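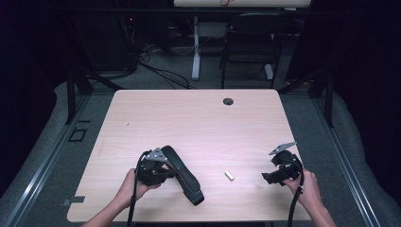
Technical Editor, Standards and Product Documentation
Workura, Hindden office
Permanent, full time (part-time applications considered)
Reference: HD/TE/2

The role

Workura publishes installation, maintenance and safety documentation for manufacturers of office and school furniture. The documentation group in Hindden requires a technical editor to take over the Burkari and Ahn product lines. The post reports to Ga-eun Chae, Head of Documentation.

The Burkari line consists of height-adjustable desks and their fittings. The Ahn line consists of fixed and folding tables for classrooms and meeting rooms. Both are supplied in several markets, and each market has its own requirements for warnings, load statements and end-of-life information. The editor is responsible for ensuring that the published text meets those requirements and that it agrees with the drawings and parts lists held by the manufacturer.

Main duties

Edit assembly instructions, maintenance sheets and user leaflets supplied in draft by engineers.
Check part numbers, torque values and fixing sizes against the current parts list, and raise a query where they differ.
Maintain the shared terminology list. This covers over 100 entries at present and is reviewed each February.
Prepare source text for translation and answer translators' queries within two working days.
Mark up drawings for correction. Editors do not alter drawings themselves.
Keep the revision record for each document up to date.
Attend assembly checks, at which a draft instruction is followed step by step by a colleague who has not seen the product before.

The post does not include marketing copy, catalogue work or photography.

Essential requirements

At least five years' experience of editing technical text in English, in any branch of manufacturing or engineering.
Ability to read a general assembly drawing and an exploded view.
Working knowledge of structured authoring. Experience of a particular software package is not required.
Careful use of units, tolerances and cross-references.
Ability to put a query to an engineer in writing in such a way that it can be answered without a meeting.

Desirable

Knowledge of furniture fittings, panel materials or cable management.
Experience of preparing text for translation.
A second language to reading standard.
Familiarity with document control in a company that is audited externally.

A degree is not required. Applicants who have moved into editing from drawing office, workshop or inspection work are encouraged to apply, and should say in their covering letter what kind of documents they used in that work.

Hours and place of work

The full-time week is five days. Core hours are 10.00 to 16.00 and the remainder can be worked at either end of the day. The post is based in Hindden, with two days a week at home available once the probationary period has been completed. Assembly checks take place on the ground floor of the Hindden office, which has step-free access. The editing room is on the first floor and is reached by lift or stairs.

Travel to manufacturers' sites is occasional and is arranged in advance. A driving licence is not needed.

Terms

Salary is paid on the editorial scale, grade 5. The scale is sent to all applicants who are invited to the test, and to others on request. Part-time salaries are calculated pro rata. Workura contributes to a pension scheme from the first month of employment. The probationary period is five months and the notice period after probation is two months on either side.

How to apply

Send a CV and a covering letter of no more than two pages to the recruitment desk at Hindden, quoting the reference given at the head of this notice. Please do not send samples of work belonging to a present or former employer. Applications must arrive by 8 June 2026. Those received after this date will not be read.

Shortlisted applicants will be sent an editing test, consisting of a seven-page draft instruction with its parts list. The test is done at home and is paid at the freelance rate. It should be returned with all changes visible and with queries listed on a separate sheet. Queries are marked as well as corrections.

Interviews are held in person or by video link with Ga-eun Chae and one member of the editing staff. Applicants who need an adjustment to the test or the interview should state this in the covering letter or by separate message to the recruitment desk.

Agencies are asked not to reply to this notice.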